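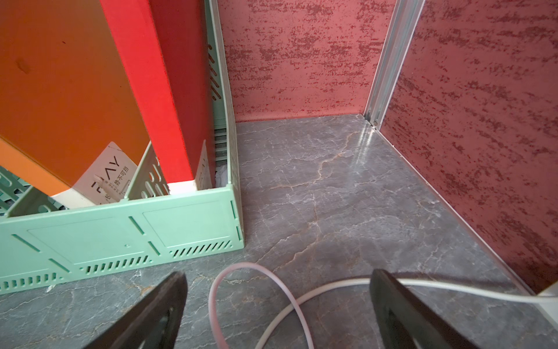
*Pink and white cables on a gray marble-patterned floor.*

**Sturkwood, February 9, 2025** -- Rovura, a small producer of bitters and cordials, will bring its new bottled drink to shops and bars in March. The drink has the name Hirnerach. It is a ready-made sour with rye whiskey, pear and caraway, and it needs only ice and a good shake before it is served.

Hirnerach started as a winter special at Espinoza, the cocktail bar on the same street as the Rovura workshop. Guests asked often if they could take a bottle home, and last year the two houses agreed to make one together. Espinoza gave the recipe, and Rovura changed it so that it can stand in a bottle for several months without losing the taste of the pear.

This change took more time than we expected. Fresh lemon juice becomes flat after a few days, so the bottled version uses a mix of citric and malic acid together with dried lemon peel. The sugar was also made lower. In the bar the drink is quite sweet, but at home people often pour it over less ice, and then the sweetness is too strong. The caraway stays in the background -- it is most clear in the smell and at the end of the sip.

The first batch has 700 bottles. Of these, 178 are reserved for bars and restaurants, and the others will go to shops in Sturkwood and to customers who order directly from the workshop. One bottle is enough for six drinks. A second batch is planned for the autumn, when the new pears arrive.

**How to serve**

- Put the bottle in the refrigerator the evening before.
- Pour one measure in a shaker with plenty of ice and shake for 12 seconds.
- Strain into a small stemmed glass. A thin slice of pear is nice, but it is not necessary.
- For a longer drink, pour it over ice in a tall glass and fill up with soda water.

Espinoza will continue to serve the fresh version at the bar until the end of March. Guests who wish to compare can order both versions as a pair of half-size drinks. The bar also prepares a small plate of rye bread and aged cheese to go with them.

Hirnerach contains alcohol and is sold only to adults of legal drinking age. After opening, the bottle should be kept cold and finished within one month.

**About Rovura**

Rovura makes bitters, cordials and bottled cocktails in Sturkwood. All products are mixed and filled by hand in the workshop. Bars and shops that wish to receive a tasting sample can write to the Rovura trade desk or visit the workshop during opening hours.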